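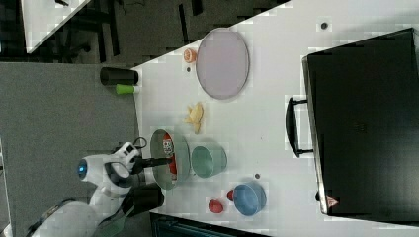 From: Ona Kuusk
To: playroom list
Date: 5/24/20
Subject: Re: Pretend kitchen stuff, what stays out?

Hi all,

Thanks Ruaridh for getting this going. Quoting him so it's all in one place:

> On the play kitchen dishes - can we agree on what lives on the white table and what goes in the bin under the window? Beathag wants everything out so the kids can see it. I'd keep it down to 2 bowls and a plate. Also, do we still need the big purple plate? It takes up half the shelf.
>
> Ruaridh

I'm with Beathag, mostly. When the bowls are put away the little ones just forget they exist, and then we get a whole morning of banging the shelf door. Please keep all the bowls out - the gray-green one, the mint one and the light blue one. They're different sizes and colors and my group loves deciding who eats from which (the blue one causes fights, but so does everything).

And yes to the lavender plate!! It's the only thing big enough for a proper pretend dinner. If the shelf is the problem I'll take it home on Fridays and bring it back, I really don't mind.

What I would cut back on is the small loose stuff. The red bits and that orange slice end up on the carpet every time, and the cup tips over and rolls if you so much as look at it. Could those go in a shoebox with a lid? I have 2 spare ones from Travik, pretty sturdy, and Evander said he'd do labels.

Shona, did you ever hear back about the replacement bowls? I'd hold off ordering until we know what we're keeping.

I'm in on Tuesday from 4 if anybody wants to help me sort.

Ona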